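Kitchen log, Sunday
Eleri Parri

Sorted the utensils today. Started at 8 with the drawer left of the stove, which has not closed fully since June.

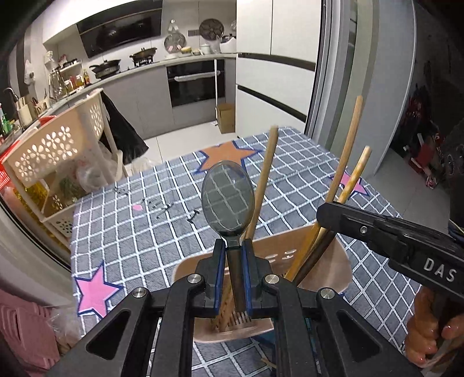
The drawer is 30 cm wide inside and the divider takes up more of that than it should. Most of the jamming comes from anything with a bowl or a bend in it. Spoons ride up over the divider, catch the underside of the counter and stop the drawer two fingers short. Flat things behave. So the rule for now is flat in the drawer, everything else upright in a holder.

The pinkish-beige holder is the one I am keeping out on the table for the moment. It has small slots near the rim and a flared shape, good for getting things in and less good for keeping them straight. Two of the light wooden sticks lean over to one side whatever I do. The gray plastic spoon is see-through enough that I lose it against any pale surface, so it goes in the holder too, bowl up. The wooden piece with the comb-like end is staying. I use it for noodles and nothing else grips them as well.

Measured the spot by the knife block. It would take a holder with a narrower base, but then the green bottle has to move, and the only place left for it is next to the faucet where it gets splashed. Left both as they are.

Looked at replacements. Pumphrey has a straight-sided steel one, 81 on the shelf label, and I put it back. Lamden had a ceramic one with a drain hole in the base, cheaper and heavier, glaze chipped on the only one they had. Asked if they would order another. They said to call on delivery day and did not say when delivery day was. Ritcombe closed early.

Oiled the wooden pieces from the drawer. Mineral oil, thin coat, wiped after ten minutes. The handle of the old spatula has a split along the grain more than 2 cm long. Sanded the edges so it does not catch on the cloth. It will not hold if the split reaches the head. Marked the end of it in pencil so I can tell whether it moves.

The table still has the star cloth on it. Blue-gray with the white grid – useful for lining things up, and I did lay the drawer contents out along the lines to compare lengths. Anything longer than the drawer is deep is now out of it for good. That was two ladles and the long tongs. The tongs have gone on the hook behind the door. The ladles are in a pan until I decide.

Cream basket is on its rack beside the table with the black cloth over the back. It is in the way of the chair there. The other wall would be better but the radiator is on it.

Lined the drawer with the last of the Gitaso matting. Cut it slightly short at the back and had to fill in with a strip. The strip slides. Double-sided tape would fix it, none in the house.

The drawer closes now with a light push. It drags a little on the left runner in the last part of the travel. Wiped the runner, no change. Possibly a bent screw head – will take the drawer right out next time and look at it from behind with the flashlight.

To buy: tape, mineral oil, a short screw for the left runner.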